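Laundry day at Lurside: an afternoon with the people who write the software

I had been pestering Renata Domínguez for a visit ever since her talk on door handling, and in the end she gave in and sent me a bus timetable. So on November 17, 2018 I rode out to Skustetberg with a notebook, a sandwich and far too many questions.
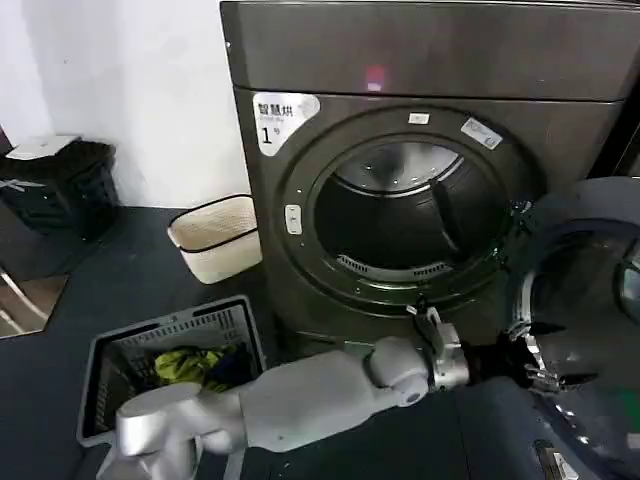 Getting there and getting in

Lurside has one floor of an old printing works, up a staircase that smells of floor wax. There were 6 of us on the tour, mostly people who write code for a living plus one very patient spouse. Ramil Bautista met us at the top with coffee and went straight to the whiteboard, which I loved. No company history, no slides, just a drawing of a circle on a hinge.

The circle was the dryer door. A round door is a nice problem for a planner, he told us, because the hand has to travel along an arc and the arm has to keep up without running into the machine, the basket or the other arm. Their planner is called Bogdan (after the street the first office was on) and it treats the door and the arm as one linked mechanism. You give it a hinge position, a radius and a grasp point, and it searches for a path where the whole arm stays comfortable all the way round.

Seeing shiny things

Then on to perception, and this was the part I could have listened to all night. Look at what a dryer offers a camera: a glossy dark ring, a domed glass porthole, a steel drum full of little holes and deep shadow. Depth readings on that sort of stuff can be awful. Renata pulled up a recording from an earlier session and the porthole was simply a hole in the point cloud, with a few stray points floating where a reflection had been.

Their fix is to trust the rim and mostly ignore the glass. The software fits a circle to the edge of the opening and another to the edge of the door, and gets the hinge line from how the two sit relative to each other. When the fingers have hold of the door, the estimate is corrected from the arm's own joint readings. She showed us the two curves on top of each other, before and after the correction, and there was a real "ooh" from our little group!

Somebody asked about clothes, naturally. A shirt in a basket has no fixed shape, so the picking module doesn't try to model it. It looks for a fold that sticks up and has free space on both sides, and scores the candidates. I asked whether color helped. A bit, Renata said, when a bright thing lies next to a dark one, but two navy garments on top of each other are still a headache.

The tooling, which I want

Nirkia is their logging and replay tool, and I'm jealous of it. Camera frames, joint positions, planner decisions and gripper commands all sit on one timeline, and you can scrub through it like a video. Better still, you can stop at any moment, swap in a new version of the planner and ask what it would have done from there. Ramil keeps a set of 400 replays that run every night. The morning we came, 37 had changed result after a small edit to the collision margins, and he had already tagged the ones he wanted to look at first.

He let me drive for a while. I dragged the grasp point farther around the door, the planned path flipped to a completely different elbow position, and the tool drew both versions in different colors so I could see where they split. It took under 40 milliseconds to replan on his desktop. I must have done it a dozen times.

Odds and ends

The control loop on the arms has a force limit that drops when the planner expects contact, so a bad door estimate leads to a soft stop and a retry. Most of their retries still come from the door, and Renata would like a better way of deciding when to let go and grab again somewhere else.

They are hoping to have a cut-down Nirkia viewer ready for visitors to take home in December, with a few door recordings included. I've put my name down. Bring a sweater if you go, as the seminar room is chilly, and take the earlier bus back, the later one doesn't stop at the station.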